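Home Improvement > Paint and Walls > White wall, gray band above the ledge

cdonnelly
Posts: 9
I'm redoing a small room and the last part is a plain white wall with a ledge running along the bottom of it. Two coats of Pearce eggshell, roller, done in November. The wall looks fine until you get down close to the ledge, and there it goes grayer. My sister says I rolled it too thin. I say it's shadow. I have half a can left and would like to know before I open it again.

hingebox
Posts: 500
Did you cut in with a brush along the ledge and then roll up to it? Brush and roller leave a different texture and eggshell will show it. Pictures would help.

cdonnelly
Brushed a strip along the ledge first, then rolled down to meet it. I have two pictures. The first has the wall, the second is the pale surface up close, next to the light gray strip where it meets the dark part.

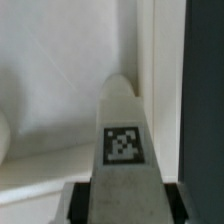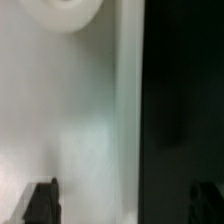 The other thing I'm trying to settle is whether to do the gray strip white to match or leave it alone. I primed a test board with Kaltik and it took the eggshell fine, so sticking isn't my worry. I just don't know if more white is what the room needs.

Wiremu Mahuika
Posts: 300
Shadow. You've got a ledge at the bottom and soft light, so the low part of the wall gets less of it. Hold a sheet of printer paper flat against the wall up high, then move it down to the ledge. If the paper goes gray too, it isn't the paint.

hingebox
I don't agree that it's all shadow. If she cut in and let it dry before rolling, you get a line. I'd roll that whole lower section again, corner to corner, and keep a wet edge.

Wiremu Mahuika
She'd be painting over a shadow and then have a fresh patch that doesn't match the top. Paper first. It costs nothing.

prustonau_dave
Leave the strip gray. A bit of gray between a pale surface and a dark one looks finished. I painted mine white in the Prustonau flat and I see every fingerprint on it.

lowtack
Opposite for me. I did ours in Bendinia satin and it wipes down with a damp cloth. Two coats, almost 50 minutes in total not counting drying. Mask it well on the dark side or you'll be scraping.

cdonnelly
Did the paper test at noon and again after dinner. The paper goes gray down by the ledge both times. So no more paint on the wall for now. Still undecided on the strip.

hingebox
Fair enough on the paper. Check it again with a lamp on the floor pointing up. If there's a cut-in line you'll see it then.

cdonnelly
Will do. The lamp is packed so it'll be a few days.

Coralie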